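Lernthorpe Phone and Tablet Users Group
Minutes of the regular meeting, June 19, 2022

Taken by Diane Landry, who got handed the notebook again because I sat closest to it. If I got your words wrong, tell me and I'll fix them before the next one.

Present: Ekow Yakubu (chair), Lakshmi Thevar, Huguette Friesen, Ravinder Gosselin, me, and nine regulars who signed the sheet. That makes 14 of us, pretty good for a warm Sunday afternoon.

1. Opening and last month's minutes

Ekow got us going a little after two. Huguette wanted one change to last month's minutes. I had written that she was giving up on her tablet, and what she said was that she was giving up on the keyboard that came with it. Fixed. With that, everybody was happy to approve them.

2. The Cetska update

This took up most of the afternoon, so get comfortable.

For anyone who missed it, the newest version of Cetska (the system software on most of our phones) changed how app permissions work. The first time you open an app after the update, you get a screen asking whether it can use your location, your contacts and your microphone, even if you answered all that years ago. Ravinder has had it on his phone for two weeks and he likes it. He went through his whole list and found a flashlight app that had been allowed to read his contacts the entire time. A flashlight! We all laughed and then about half the room got very quiet and started poking at their own phones.

Lakshmi is less of a fan. Her complaint is that the three choices are worded so that you can't tell "While in use" from "When needed," and she read both help pages out loud to prove it. I have to say I was lost by the second paragraph. Ekow thinks "When needed" lets an app ask again later, and "While in use" only covers the time you have it open on the screen. Ravinder agreed with the second half of that but wasn't sure about the first. We left it there. Lakshmi will write to Cetska support and bring back whatever they tell her.

Huguette asked what happens if you just hit No on everything. Ravinder tried that on his old phone and said the maps app kept nagging him, the weather app showed him a city he has never been to, and everything else ran fine. Huguette said she could live with the wrong weather.

We also talked about the battery. Four people said theirs runs down faster since the update, and two said it's the same as ever. Ekow suggested giving it a few days after installing before you blame anything. I'm one of the four and I've given it a few days, so I'm putting it on record that I'm still annoyed.

Agreed: we'll put a one-page guide to the permission screens on the website. Ravinder will write it and Huguette will read it over for anything that doesn't make sense to a normal person (her words).

3. Tavaveo and the missing photos

Tavaveo is shutting down its free photo storage in February, and three of our regulars have everything on there. Lakshmi has already moved hers. She had 103 albums, and the export tool would only take 5 at a time, so she did it over a bunch of evenings with the TV on. Her tips, as near as I could write them down:

Start on wifi and plug the phone in.
Check the first batch before you go on to the next. One of hers came down with the pictures in it but all the dates gone.
Don't delete anything from Tavaveo until you've opened the copies on some other device.

Somebody in the back asked if there was a way to do it all in one go. Lakshmi said that if there is, she doesn't want to hear about it now.

Ekow asked whether we should recommend one place for people to move to. We went around on that for a while and couldn't agree. Ravinder likes keeping everything on a drive at home, Huguette wants something that does it for her, and I'm somewhere in the middle - I'd like the drive, but I know I'd forget to plug it in. We decided not to recommend anything. The website will list the moving steps and people can pick their own spot.

4. Help table

The help table had a busy month. Most of it was passwords, plus one phone stuck in a language its owner couldn't read (Ravinder got it back by counting menu lines on his own phone, very slick). Ekow would like people to write down their account name before they come in, since half the time goes to guessing it. I'll add that to the reminder email.

Gill, the repair shop on the corner, has offered our members a small discount on screen replacements. You have to mention the group when you drop the phone off. Huguette asked whether it covers tablets too. We don't know yet, so Ekow will stop in and ask.

5. Website and newsletter

Page views are up, and the page people read most is still the one on turning off app notifications, which I wrote in a bad mood one night. The newsletter goes out at the end of the month. I need your pieces by the Friday before, and please paste them right into the email, because I can't open half the attachments you all send me. Ravinder asked for bigger type. Done, or it will be once I figure out where that setting went.

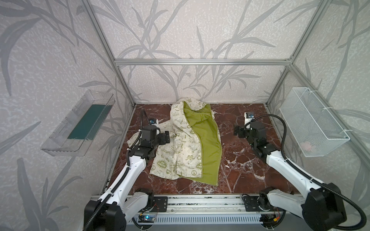

6. Other business

Huguette wants a session on voice typing. She has been dictating her grocery lists and the phone keeps turning "leeks" into "leaks," and she'd like to know if you can teach it. Lakshmi thinks you can, through the personal dictionary, and she'll show us next time.

Ekow brought up group text messages between different kinds of phones, and I could feel the whole room getting ready to talk at once. He moved it to next month. Good call.

One of the regulars asked if we could start with the help table and do the meeting second, so people with a quick problem don't have to sit through the rest. We'll try it once and see.

7. Who's doing what

Ravinder: permissions guide.
Huguette: reading the guide, and a list of words her phone gets wrong.
Lakshmi: the letter to Cetska, the moving steps for Tavaveo users, and the voice typing demo.
Ekow: asking Gill about tablets.
Diane: newsletter, reminder email, bigger type.

We wrapped up at ten to four. Next meeting is the third Sunday of the month as usual, same room, help table first.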